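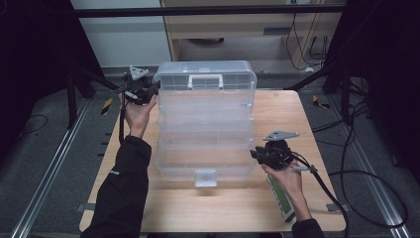 宋彩媛问，为什么她的小珠子一放进盒子里，第二天就全混在一起了？她明明盖好了盖子，也扣上了扣子呀！

这个问题问得太好了，好多小朋友都遇到过。要弄明白它，我们得先认识一样特别了不起的东西：分格收纳盒。你家里说不定就有一个，可能装着爸爸的鱼钩，可能装着奶奶的纽扣，也可能装着你自己的串珠、贝壳和橡皮。它看上去普普通通，里面的学问可多着呢！

先说说它是从哪儿来的

很多分格盒子的样子，都和钓鱼用的工具盒很像。钓鱼的人要带好多小零件：鱼钩、铅坠、浮漂、转环，还有各种各样的假饵。鱼钩又尖又弯，如果全都倒在一个大袋子里，它们就会你勾着我、我勾着你，缠成一大团。想拿一个出来，得解上半天，还可能扎到手指头。

所以大家想了个办法：给每一种零件分一间小“房间”。房间和房间之间有墙，鱼钩住鱼钩的房间，铅坠住铅坠的房间，谁也不打扰谁。这些墙就叫隔板。

后来，做手工的人看见了，觉得真好用；修东西的人看见了，也觉得真好用。于是这种盒子就从河边走进了教室、厨房和小书桌。

盒子为什么常常是透明的？

来做个小游戏吧。找两个一样大的盒子，一个透明，一个不透明，请家里人悄悄把一块橡皮放进其中一个小格子里，然后你来找。

透明的盒子，眼睛一扫就知道橡皮在哪儿，连盖子都不用打开！不透明的盒子呢，得先打开，再一格一格地看。东西少的时候还好，要是盒子里住着400颗珠子，有红的、蓝的、带花纹的，差别可就大了。

透明的塑料有时候并不像玻璃那么清亮，会带一点点灰、一点点白，像早上的薄雾。这没有关系，只要能看出里面是什么颜色、什么形状，它就算尽到责任啦。

为什么要一层一层地叠起来？

想象一下，你有一块很大很大的空地，要给一百个小朋友盖房子。你可以把房子一间挨一间地排开，排得老远老远；你也可以盖楼房，一层住不下，就住第二层，第二层住不下，就住第三层。

收纳盒也会“盖楼房”。把装东西的托盘叠起来，桌子上只占一小块地方，能装的东西却多了好多。你的书桌上还要放作业本、台灯和水杯呢，省下来的地方可宝贵了！

盖楼房也有规矩：重的住楼下，轻的住楼上。螺丝、玻璃弹珠、小石头这些沉甸甸的东西，要放在最下面一层。羽毛、亮片、毛线头轻飘飘的，可以放在最上面。如果反过来，盒子头重脚轻，轻轻一碰就可能摔倒。你可以用积木试一试：先在下面放大积木，上面放小积木，推一推；再换过来，推一推。哪一个站得更稳？

小小的提手，小小的扣子

很多收纳盒都有提手。有了提手，你用一只手就能把盒子带走，另一只手还可以开门、扶栏杆，或者拉着妈妈的手。

提盒子之前，一定要先看看扣子。扣子的工作是把盖子或者托盘紧紧拉住，不让它们自己跑开。有的扣子要往下压，有的要往上推，有的扣好时会“咔嗒”响一声。我特别喜欢听这个声音，清清脆脆的，好像盒子在说：我关好啦！

如果你的盒子扣起来很费力，先别使劲掰。打开看一看，是不是有一颗珠子或者一根线夹在边上了？把它拿走，再扣一次，多半就顺了。塑料扣子很薄，反复硬掰会断掉，所以要轻轻地、耐心地来。

现在来回答彩媛的问题

盖子盖好了，扣子也扣上了，珠子为什么还会跑到别人家里去呢？

秘密就在隔板的上面。有些盒子的隔板没有顶到盖子，中间留着一条细细的缝。盒子平平地放着的时候，珠子老老实实待在格子底下，什么事也没有。可是当你提着它走，或者把它竖起来放，珠子就会滚呀滚，滚到那条缝旁边，“嗖”地一下溜到隔壁去了。

越小、越圆、越滑的东西，越容易溜走。大纽扣又扁又宽，钻不过去；米粒那么小的珠子，一钻就过去了。

想知道自己的盒子有没有这条缝，可以做一个小实验。

你需要准备：一个分格盒子，一张白纸，5颗大小不同的珠子，还有一支铅笔。

第一步，把盒子里的东西都拿出来，擦干净。
第二步，把5颗珠子都放进同一个格子里，盖上盖子，扣好扣子。
第三步，在白纸上画出盒子的格子，标上珠子现在住在哪一间。
第四步，慢慢地把盒子竖起来，心里数到6，再慢慢放平。
第五步，看看珠子还在不在原来的房间。跑掉的是哪一颗？把它的新家也画到纸上。

如果珠子全都没有动，恭喜你，你的盒子密封得很好！如果有珠子搬家了，也别着急，有好几个办法可以帮忙。

你可以剪一块软软的薄海绵，和盒盖一样大，垫在盖子下面。盖子一合，海绵就把缝堵住了。剪海绵的时候，请大人在旁边帮一帮。

你也可以把最小的珠子先装进小密封袋，再放到格子里。这样就算盒子翻个跟头，珠子也只能在袋子里打滚。

还有一个最简单的办法：盒子平着放，平着拿。彩媛后来告诉我，她每天把盒子竖着塞进书包，怪不得珠子要开联欢会呢！

该怎么分格子呢？

分类是收纳里最好玩的部分，因为没有标准答案！同样一堆纽扣，每个人分出来都不一样。

你可以按颜色分，红的一格，黄的一格，绿的一格，打开盖子像打开一盒颜料。你可以按大小分，从小到大排过去。你还可以按形状分，圆的、方的、像花朵的、像星星的，各住各的。

罗雅凛喜欢按“什么时候用”来分。天天要用的放在最容易拿到的地方，偶尔用一次的放到里面去。禹哈娜则专门留出一个空格子，给那些还没想好住哪儿的小东西，她叫它“客房”。我觉得这个主意妙极了！每次手工做完，总会多出一个不知名的小零件，有了客房，它就不会被弄丢。

有些盒子的隔板可以拔下来。如果你想放一把小尺子或者一支画笔，格子太短放不下，就拔掉一块隔板，两间小房变成一间长房。拔下来的隔板要收好哦，下次也许还要装回去。

给房间挂上门牌

格子分好了，再给它们做门牌吧。准备一些小贴纸，写上名字，也可以画画。弟弟妹妹还不认字，看到你画的小贝壳，就知道这里住的是贝壳。

门牌贴在哪里最好呢？试着把盒子放到平时放的位置，站在旁边看一看，眼睛最先看到的那一面，就是贴门牌的好地方。贴纸不要太大，不然透明的盒子就变得不透明啦。

盒子也要洗澡

用久了，格子的角落里会积灰尘、亮粉和橡皮屑。每过一段时间，可以给盒子洗一个澡。

先把住在里面的小东西请出来，一类一类放在不同的小碟子里，不要混了。如果托盘能取下来，就把它们一层一层取下来。用温水和一点点洗洁精，拿软毛刷刷一刷角落。旧牙刷特别合适，它的毛又细又密，能伸进小角落里。

洗的时候不要用很烫的水，有些塑料遇到烫水会变弯，变弯以后盖子就合不上了。也不要用钢丝球，它会在透明的塑料上划出好多细细的道道，以后再看里面就模模糊糊的了。

洗好以后，把盒子打开，放在通风的地方，等它彻底干透再装东西。要是还带着水就盖上，铁做的小零件可能会生锈，纸做的小贴画会变得皱巴巴的。

给小小收藏家的安全提醒

珠子、纽扣、磁铁都很小，很小的弟弟妹妹可能会把它们放进嘴里。用完一定要扣好，放到他们拿不到的地方。要是掉了一颗在地上，马上捡起来；找不到的话，赶快告诉大人。

真的鱼钩和针要由大人来保管，不要和玩具放在同一个盒子里。

今天就试一试吧！

找出家里最乱的那个小抽屉，先不要急着扔东西，把它们全部倒在一张大白纸上。你会发现好多惊喜：找了很久的发卡，不知道什么时候的小票，还有一颗孤零零的骰子。给它们分分组，看看一共需要几间房，再去挑一个合适的盒子。没有分格盒也没关系，洗干净的鸡蛋托就很好用，每一个小坑都是现成的房间。

整理好以后，请家里人来考考你：“绿色的纽扣在哪里？”看你多快能指出来！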